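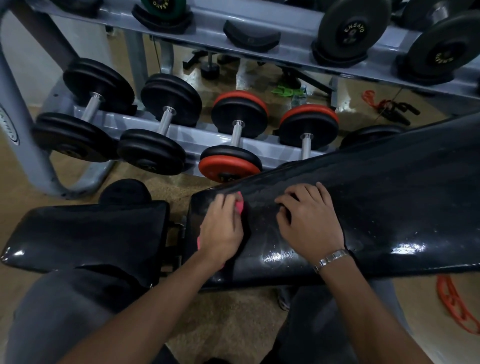 Bench pads, free weights area: wiping down.

April walk-round, Plattner Street gym, Friday, 6.45 in the morning. Comments are mine, so blame me for the waffle!

1. Fire exits clear? YES. Both doors open first push. Someone had parked a trolley of towels near the back one again (moved it, had a moan).

2. Extinguishers in date and on brackets? YES, all 14. The one by the Amard rowing machines has a bent bracket but it holds.

3. Emergency lighting? PARTLY. The fitting above the stairs is out. Job 493 is open for it, and I've asked twice now.

4. Benches and upholstery? YES. No splits that I could find, and I did go over the seams with a thumb. Spray goes on the cloth first, please, as the stitching rots if you soak it.

5. Cable machines? NO. The Hisham pulldown has a frayed cable about a hand's width from the clip. Tagged it off, and it stays tagged until the new part comes (order 1267). I know it's everyone's favourite, sorry!
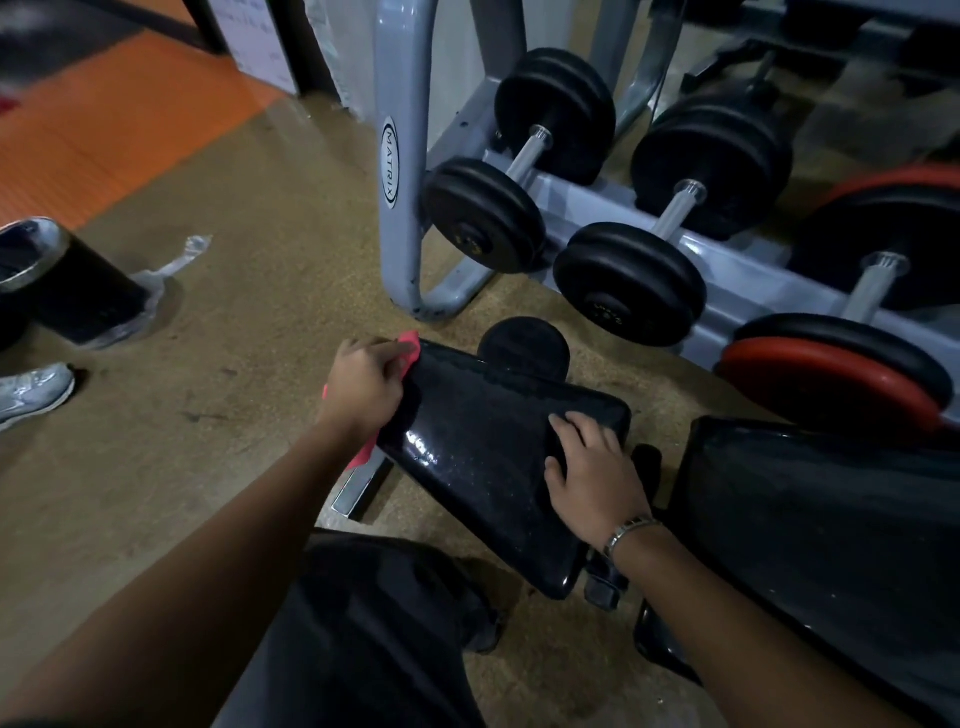

6. Floor tiles flat? PARTLY. One corner is lifting by the squat racks and I caught my own toe on it, so that needs glue before the Botomska club come in for their evening session.

7. First aid box? YES, but only just. Down to the last few plasters and the ice packs are low. Put it on the next order.

8. Showers, water temperature? Not done, the thermometer battery was flat. I'll go back after lunch.

Locker 470 still won't lock, by the way.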